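Paper, Indexed: Notes on a Household Filing System

Posted Saturday under Home, Records. Revised once to fix the section on receipts.
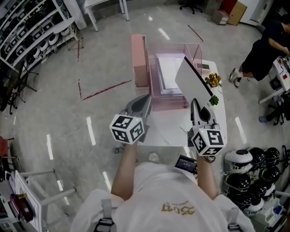
Starting point

When we moved to Nadville the household paper traveled in four cartons. It covered 11 years and had been filed by three different methods, each abandoned partway. The first was alphabetical by sender. The second was by year. The third was a set of colored folders whose color key was lost, leaving a red folder that held a water heater manual, two tax letters and a vaccination card.

The trigger for fixing it was a claim with Gadent, our former dental insurer. They wanted a statement of coverage for a period they had themselves administered. I had the statement. Finding it took an evening and part of the next morning, and it was filed under the name of the employer who had provided the plan. That is a defensible place for it. It just isn't where I looked.

The total after the first pass was 1370 sheets. Most of it was recycled or shredded. What follows is the procedure I ended up with and the places where it still leaks.

File by question

Every filing scheme I had tried was organized by a property of the document: who sent it, when it arrived, what color folder I had at hand. Retrieval doesn't start from those properties. It starts from a question someone has asked me. Did we own the car in that month? What was the furnace serial number? Was the deposit returned?

The top level now has seven headings: identity, home, vehicle, medical, work, tax, money. Each piece of paper goes under the heading where the question would come from. A property tax bill goes in tax, even though it concerns the home, as the only time I've ever been asked for one was while preparing a return. A furnace warranty goes in home. Dental coverage goes in medical regardless of who paid for it.

Some items fit two headings. I file the paper under one and put a half-sheet pointer in the other. The pointer says what the document is and where it went, in one line. Yanling Qian, who worked in a hospital records department before she moved to the county, told me they called these "out cards" and that the system fails the week people stop writing them. I have no reason to doubt her.

Retention

There are plenty of retention tables online and they disagree. I didn't adopt one. I assigned each class of paper to one of four bins and wrote the bin on the folder tab as a single letter.

P is permanent. Birth and marriage records, deeds, immigration papers, final court or estate documents, military discharge.

L is for the life of the thing. Titles, manuals, warranties, major repair invoices. When the car is sold, its folder goes with it or goes in the shredder, apart from the bill of sale.

T is tax support, kept for a fixed number of years. Ask whoever prepares your return what that number should be. The answer depends on where you live and how you earn money.

C is current. Utility bills, routine statements, appointment letters. These are replaced when the next one arrives, and the old one is discarded the same day.

The C bin is where the volume was. Three years of electric bills support no question I have ever been asked, and the utility keeps its own copies. I did hold back one bill per year as proof of address, which I may drop.

Scanning

I scan P and T only. Earlier I tried to scan everything, and the result was a digital version of the four cartons.

The scanner is a used Zedwood sheet feeder. It handles ordinary paper well and thermal receipts badly. Receipts curl, feed at an angle, and come out with the total missing. The fix is to photocopy the receipt on the flatbed at the library, then feed the copy. It sounds slow and it is slow, but thermal print fades and the copy doesn't, so the step would be needed for the paper file in any case.

Settings: 300 dpi, grayscale, one PDF per document. Color only where the color carries information, such as a stamp or a highlighted clause. I don't use the automatic blank page removal. It dropped the back of a lease that held nothing except two sets of initials, and the initials were the part that mattered.

Text recognition runs afterward as a separate step. I spot-check the date and the account number on each file. If both are right, I assume the rest is good enough to search.

File names

The pattern is date, heading, issuer, description, with hyphens between words and underscores between fields. The date is the date on the document and never the scan date. Year first, then month, then day, so that an ordinary sort puts them in order.

If a document has no date, I use the year and put 00 for the month and day. Undated papers then sort to the top of their year.

Names are capped at 40 characters. This was forced on me by an old backup drive that truncated anything longer, and I've kept it after replacing the drive. A short limit stops me from writing a summary in the file name.

Software

I used Mersha for a while, a small indexing tool that a coworker, Kedir Worku, wrote for his own receipts. It reads a folder, builds a table of fields, and lets you query by issuer or date range. It works. I stopped using it when I noticed I was always typing the same kind of query, and that the file browser's own search box returned the same results.

Kedir's objection is that a file browser won't report what is missing. He's right. Mersha can tell you that there are eleven bank statements in a year that should have twelve. My substitute is a plain text checklist for the T bin that I go through in January, which is less elegant and has caught two gaps so far.

The inbox

New paper lands in one tray by the door. It's a letter tray of ordinary depth, and I recommend against a deeper one. Depth is permission to postpone. When the paper reaches the rim, it gets processed, and in our house that happens every second week or so.

Processing follows a fixed order: discard, act, file. Envelopes and inserts go first, which removes most of the stack. Anything needing a reply or payment is handled then or clipped to the calendar. The remainder is filed. I've tried filing first and found that I was putting away things that still needed a signature.

School paper is excluded. It moves too quickly and belongs on the refrigerator.

Where it still fails

Shared retrieval is the weak point. The seven headings follow the questions I get asked, and other people in a household get asked different ones. My sister-in-law, Abrehet Negash, stayed with us for a month and needed the pet's rabies certificate. She looked in medical. It was in home. I have since moved it to medical, with a pointer in home, and she has pointed out that I could have simply asked someone else to test the headings before printing the tabs.

Paper that arrives only by email is also unresolved. Some of it I print, some I save as a PDF, and the rule for choosing is inconsistent. The current draft of the rule is that P gets printed and everything else stays digital. A few insurance documents don't sit well under that.

The last problem is the safe. The P folder lives in a fire-rated box, which traps moisture, and the deed had picked up a slight wave by spring. I've added a desiccant pack and a reminder to change it. If anyone has kept paper in one of these boxes for more than a few years, I'd be interested in what condition it was in when you took it out, and whether you used sleeves.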